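# Bamboo boards: the questions we keep getting

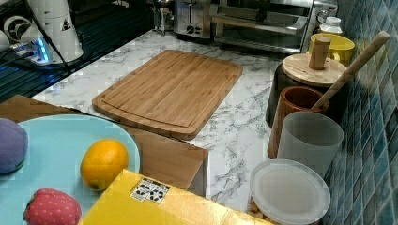
*Bamboo board with a juice groove, on a marble-patterned counter.*

Lestelura is a small kitchenware shop in Drendham. We sell bamboo boards, and we also talk people out of them fairly often. The answers were put together by Hiwot Chala and Berhanu Beyene, who don't agree on everything.

## Is bamboo really "naturally antibacterial"?

We'd ignore that line wherever you see it. Whatever the living plant does, a board is strips of it glued and pressed together, and it gets dirty like any other board. Wash it with hot water and dish soap after every use. If a label tells you that you can skip this, put it back on the shelf.

## Is it greener than maple?

Maybe. Bamboo grows fast, and that part is fair. It also gets shipped a long way and held together with adhesive, and the packaging seldom says much about either. A maple board you keep for decades could easily come out ahead. We haven't seen a comparison we'd bet on.

## Will it wreck my knives?

It will dull them sooner than a softer wood would. Bamboo is hard, and the glue lines don't help. With an everyday knife you sharpen now and then, you may never care. If you've spent real money on a thin Japanese blade, buy something else.

## Do I need the juice groove?

For a roast or a ripe mango, it's handy. For bread and onions it's one more place for crumbs to sit. The shallow ones fill up quicker than you'd think, so don't expect one to hold the runoff from a whole turkey. Berhanu flips his board and uses the flat side most days. Check yours has one.

## Can I let it hang over the edge of the counter?

A little overhang makes it easier to pick up. Don't chop on the part that sticks out, and keep the heavy end well back. On a slick counter, a damp tea towel underneath works better than the stick-on feet, which we've mostly seen come off in the sink.

## What does the colour tell me about quality?

Very little. Light honey boards are usually the natural shade, and the darker ones have usually been heated to get that colour. Some people find the dark ones softer. Pick the one you like looking at, then check the ends for gaps between the strips.

## Do I have to buy the special oil?

No. Plain food-grade mineral oil from the drugstore does the job. We carry the Bucur board oil because customers ask for it, and it smells nice. Wipe on a thin coat when the surface looks dry and chalky, leave it overnight, wipe off the extra. Skip olive oil, as it goes rancid.

## Can it go in the dishwasher?

No, including the ones that say they can. Yeshi Gashaw at our counter keeps a split board under the till for anyone who wants to argue.

## Mine smells of garlic. Is it ruined?

Probably not. Rub it with coarse salt and half a lemon, rinse, and stand it on edge to dry. If the smell is still there after 2 goes, keep that side for garlic and use the other for fruit.

## Do you take boards back?

Unused, yes, with the receipt. If it cracks along a seam, bring it in and we'll have a look. We'll ask about the dishwasher.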